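3.2 What the fans told us about the hair

I'll admit I came to this chapter as a fan first. I wanted to know how much a singer's haircut matters to the people who buy the records, so Takeshi Arai and I put a survey on the Standeritz message board in August and got 2,508 replies (I'd hoped for maybe half that!). We asked about Ravis, the singer with Sinbridge, who wore his hair to the waist for 11 years and then cut it short between albums. 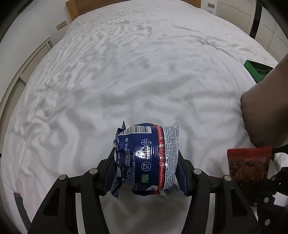
Most people said they didn't mind, and then went on to write three paragraphs about it. I loved reading those. Only 191 said the cut changed how they heard the songs, but they were very sure of themselves, and several named the exact track where they felt the voice "got shorter" too.

We coded the long answers by hand, using the 5 labels from Uchida's earlier work on stage dress. Takumi Uchida was kind enough to check our first batch and disagreed with me plenty, mostly over what counts as nostalgia. Figure 4 goes with this section. 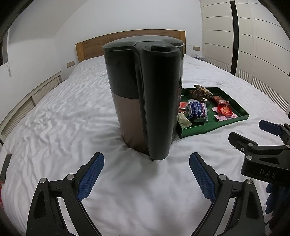

Figure 4

3.3 Hà and the borrowed look

Our second case is the guitarist Hà, who grew her hair out after joining the band. Fans read that as loyalty, and I think they were onto something.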